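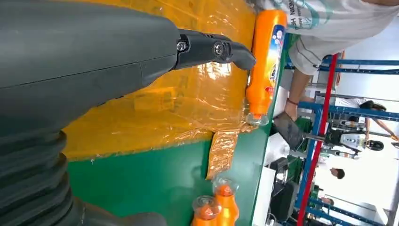 Well, the Stekbridge choir is off to Fludon in April and I'm still a bit giddy about it! We've raised 3,370 pounds so far -- 367 of that from the cake stall alone, which I put down to Muchen Liang's lemon slices (I had three). The coach is booked, and there are 12 seats left if you fancy coming along to listen, at 20 pounds each.

Altos, please learn the second page of the Swedish song before next rehearsal. Sigrun Söderlund has recorded herself saying the words slowly and I've been muttering along to her while I do the ironing. My vowels are still dreadful.

Ring me about seats, or grab me at the tea break -- I'll have the list with me.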